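Talukder Clothing Room: Progress Report to the Bonen Fund
Prepared by Panagiotis Tzanetos

The grant paid for racks, hangers and bedding for the furnished room at Nurnulcombe, where donated clothes are sorted and hung before they go out to families. All of the rack money is spent. We have $400 left in the bedding line and plan to use it by October.

Clothes are laid out on the bed first, put on hangers there, and moved to the rail. Since our last report 700 garments have gone through the room. We bought 15 boxes of wooden hangers, and 13 have been opened. The wire ones are being phased out because heavier coats pulled them out of shape.

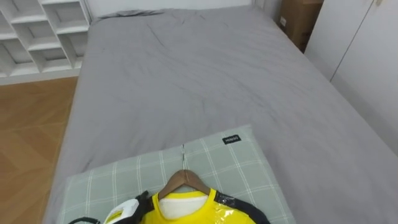
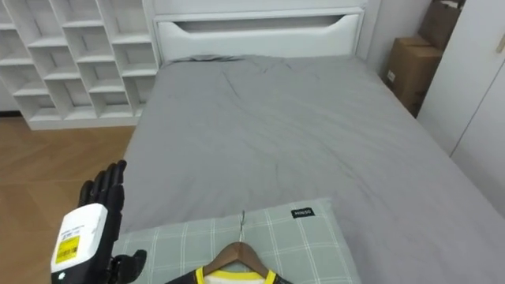
Wooden hangers in use at the bed and, in the last picture, on the rail.
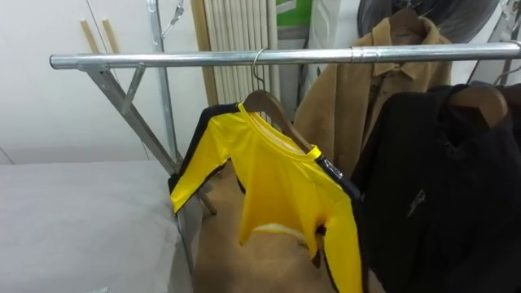 Will the remaining money cover a second set of bedding?
It will cover sheets and two pillowcases. A spare duvet would have to come out of next year's request.

Two items are behind schedule. The size labels were printed with the wrong children's sizes and have gone back to Plotora for replacement. The shelf for folded knitwear has been delivered but still has to be put up, so sweaters are staying in bags for now.

We are not asking for any change to the payment schedule. Receipts for the racks and hangers are attached to the paper copy.

Related items
Talukder Clothing Room: Original Budget
Sorting and Hanging Guide
Knitwear Storage Plan
Bonen Fund Reporting Dates

Last updated: May 2007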